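FOR IMMEDIATE RELEASE

Munville Hockey Club Signs Gareth Fothergill to Two-Year Extension, Confirms Opening Roster

MUNVILLE, October 8, 2024. The Munville Hockey Club has signed defenseman Gareth Fothergill to a two-year contract extension. The agreement begins when his current contract expires at the end of the season and carries a no-trade clause in its first year. Further terms were not disclosed.

Fothergill has played 119 regular-season games for Munville, all of them on the left side. He led the club's defensemen in ice time last season and was used on the first penalty-killing unit. He will continue as an alternate captain.

"Gareth plays the minutes we need covered against the other team's top line," said general manager Marjorie Hebden. "His agent and this office had the same view of the term early on. The remaining work was on the structure of the second year."

The club also confirmed that forward Jordan Dobson has been acquired from Staniforth in exchange for a third-round selection in the next league draft. Dobson recorded 16 goals last season and shoots right. He is expected to start at wing on the second line and to take the net-front position on the power play. He will wear number 21 pending league approval of the sweater change.

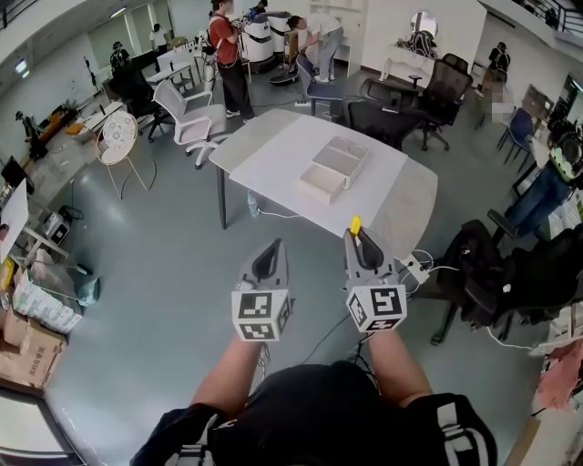
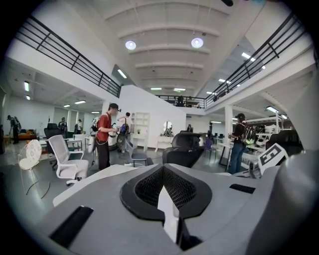
Season-ticket accounts for the club's home schedule may be collected or amended at the ticket office until the day before the home opener against Rirthorpe. Holders who have moved seats must return their old cards before new ones are issued. Collection takes place in the bright, white-walled room with the vaulted ceiling and the two round lamps, and account holders should bring photo identification. A person collecting for someone else needs a signed note from the account holder. Single-game tickets go on sale separately through the club box office.

Head coach Ardalan Safavi will carry two goaltenders on the opening roster. Ok-hee Won, the club's goaltending coach, will divide starts between them through the first month and review the split after that. No starter has been named for the opener.

"We have a back-to-back in the first road trip, so both will play," Safavi said. "The order depends on practice and on travel."

The club will open with one roster spot vacant. Under league rules the spot may be filled from the affiliate in Bollska without a waiver period, provided the recalled player has not exceeded the games limit. Hebden said the club does not plan a recall before the first road trip. The league trade deadline falls in February, and the club has retained its first- and second-round selections for the next draft.

The full roster and the updated injury report will be posted with the game notes on the morning of the opener. Requests for interviews with Fothergill or Dobson should be sent to the club's media relations office and must state the outlet, the format and the preferred time. Credentials issued for preseason games are not valid for the regular season.

Media contact: Media Relations, Munville Hockey Club

###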